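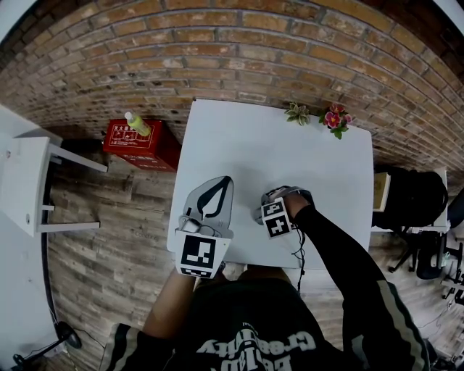 Jukura Small White Table

We wanted a table that would sit happily against a wall and still leave you both elbows' worth of room, and the Jukura is the one we keep coming back to (it looks so fresh against old brick!). The top is plain white, with space at the far edge for a little greenery.

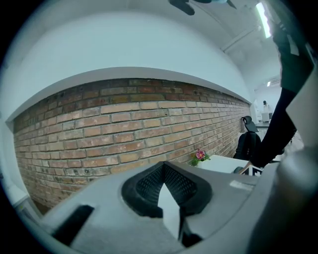 It takes up to 50 kg and wipes clean with a damp cloth, and you can pull up whatever chair you already love.

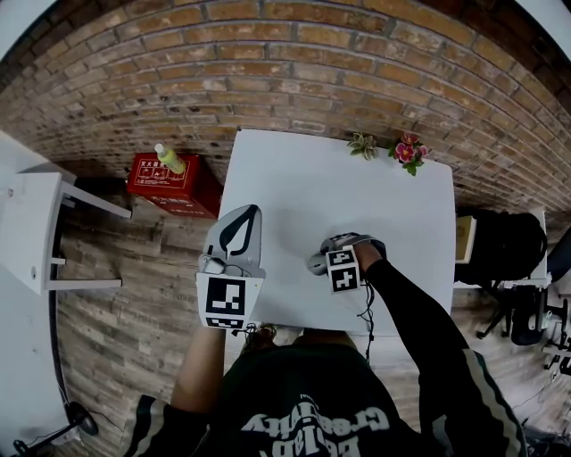
Price is 2300, or 3000 with the matching Modisora chair, and delivery takes a little longer in March, so do order early if you're setting up a new room. Plants are sold separately.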